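drurkik-hall: README

Hello! I'm Rafia Kakakhel and I look after Drurkik, the little floor robot that trundles up and down the hallway at Odidby. These are my notes on how it's set up and kept going, plus a bit about the clips that go with it. Last tidied up 9/2/23.

What's in the folder

There are 1,512 short clips, all taken from head height by whoever was doing the looking after. 404 of them are cleaning and charging jobs, and the rest are Drurkik getting on with its rounds (or getting stuck on the mat, bless it). Hemska holds the master copy, so please don't rename anything in there - I did once and it took me most of December to put right.

The base

The charging base wants a flat bit of wall and clear floor in front of it. I tried it on carpet first and Drurkik kept climbing up one side and sulking. If you move the base, delete the old map and let it make a new one from scratch. Editing the old map never worked for me, though Quiroga (our other site) swear by it.

The brush and wheels

I do these every 32 runs. Pop the brush out, cut the hair off with small scissors, and go round the axle with a dry cloth. Don't use a wet one! The left wheel collects far more fluff than the right, and I've given up wondering why. If it starts pulling to one side, clean that wheel before you touch any settings.

The bumper

Press it in at both corners and listen for the click. If one side is dull there's grit behind it, and a soft paintbrush will shift it. After that, run the short test lap and check the log for "bump held". One of those is fine. A whole page of them means the bumper needs to come off again.

The hand tool and its lead

Drurkik can't manage the edges of the doormat, so part of the upkeep is going over that patch by hand. I keep the lead in my other hand so I can see where it's going, and I plug in at the power strip by the skirting board. Check the little red light on the strip if the tool seems dead.
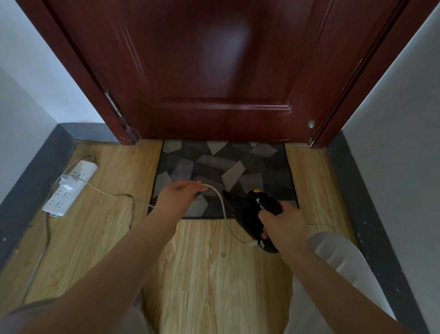 Things that still need doing

The map file gets slow once it passes 800 entries, so clear it out before then. I'd also like a proper list of spare parts. Mine is on the back of an envelope at the moment, and the bit about brush sizes has a tea stain on it. If you've got a better one, send it over and I'll add it to the folder.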